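Moisture Regain of Undyed Cotton Under Changing Room Humidity
Project Report, Textile Materials Lab

1. Purpose

Cotton takes up water from the air until it reaches balance with the room. The weight gained, as a percentage of dry weight, is called moisture regain. The project measured regain for two undyed cotton fabrics, Brodbridge plain weave and Maden twill, at low and high humidity.

2. Method

Specimens were cut from the middle of each bolt, at least 2 inches from the selvage, and dried in the oven to constant weight. There were 13 specimens per fabric. Each was then placed in the Skarnelix humidity cabinet and weighed every hour until two readings in a row agreed. Weighing was done with the balance doors closed.

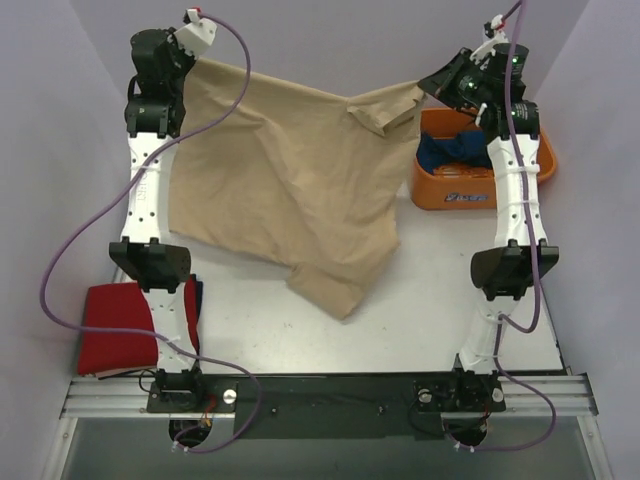
The cabinet was set to the low humidity level first and then raised to 59 percent. The order was not reversed, so the results cover uptake only. Cotton is known to hold more water when it reaches the same humidity from the wet side.

3. Results

The twill took longer to level off at both settings. Final regain for the two fabrics was close, and the difference was smaller than the spread between specimens. One plain weave specimen was dropped after a loose thread was lost during transfer.

4. Sources of Error

The specimens gained weight between the oven and the balance. Weighing bottles with lids would reduce this. The cabinet sensor was last checked in December.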